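Sadau Shelf Challenge Kit
Club edition, from Pranano

Everything a student robotics club needs to lose a weekend to shelving. Bring your own robot.

In the kit
1. Blue steel rack with two shelves, slotted uprights, and bolts to spare.

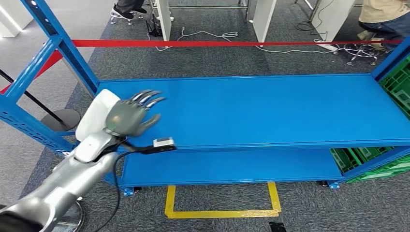
2. Green crates, which stack beautifully for everyone but your robot.
3. Yellow floor tape for marking out the square you will argue over.
4. Rule book by Sorin Bošković, 56 pages, 15 of them about crates.

Blue rack, green crates, red barrier: club night colors, whichever gripper you bring.
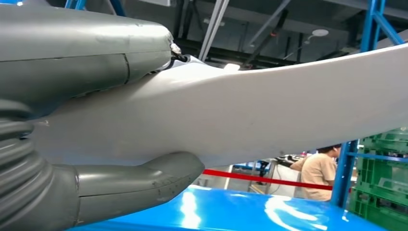 Can we use our own crates?
For practice, use whatever you like. At the April meet, every team uses the crates from the kit, and Sorin checks.

Ships flat. Assembly takes one evening, or two with a team captain.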